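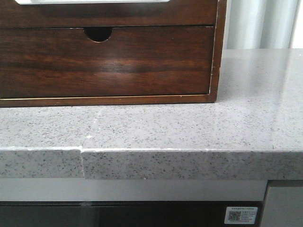
Revised floor plans published for Vainio Court, Irkness

August 11, 2025

Olico has published revised floor plans for Vainio Court, its rental block on the north side of Irkness. The new set replaces the drawings issued with the original letting brochure and changes the layout of two of the six flat types. Rents for the remaining four are unchanged.

Type B, a one-bedroom flat on the lower floors, loses its separate utility room. The space goes to the kitchen, and the washing machine point moves to a cupboard in the hall. Total floor area stays at 752 square feet, measured to the inside face of the external walls.

Type E, a two-bedroom flat on the upper floors, has been redrawn with a second bathroom in place of the study. Its area is now given as 1,153 square feet, including the landing but not the balcony. Earlier drawings counted the balcony, and applicants comparing the two sets should use the notes on the last sheet, where both methods are shown.

Kerttu Ikonen, lettings manager at Olico, said the changes followed a review of the drainage runs. "The old Type B layout needed a boxed pipe across the kitchen ceiling. Moving the utility point removes it. Tenants who have already reserved a Type B will be sent the new plan and may switch to another type without losing their place."

The reservation fee is 1,000 euros for all types and is set against the first month's rent. It is refundable until the tenancy agreement is signed.

Parking has also been revised. Each upper flat keeps one covered space. Lower flats have one open space, with the option of a covered one where any are left over after the first round of letting. Bicycle storage is on the ground floor beside the east stair and is shared between all flats.

Vurkon, the contractor, is completing the internal partitions on the upper floors. Site manager Tín Khúc said the east stair would be handed over first — the lift serving the west stair is still awaiting inspection.

Viewings of the finished Type A and Type C flats begin in September, by appointment through the lettings office. Types B and E will be added once their kitchens are fitted. Printed copies of the revised plans are available from the same office on request.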